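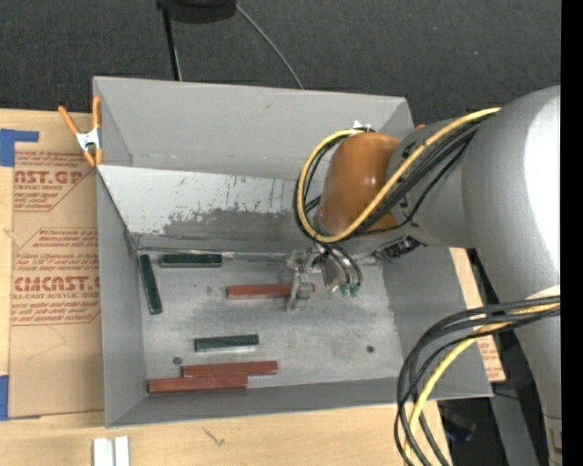

Sostovine toy library moves to longer hours in June

The toy library in Sostovine will stay open until 7 in the evening from the beginning of June. Until now it closed at 4, and many parents who work in Rarkine could not come in time to return what they had borrowed.

The library lends toys, puzzles and board games to families for up to 2 weeks. Last year it made 1386 loans, and nearly 90 families are registered at present. A family card costs the same as before, and children under three do not need their own card.

The longer hours are paid for by the Hijazi bakery, which has its shop on the same street. The town will decide in the autumn if it can continue the payment.

Games with missing pieces can be returned without a fine, but parents are asked to tell the desk about it. The bus from Runov stops at the door, and the last one back leaves at 7:20.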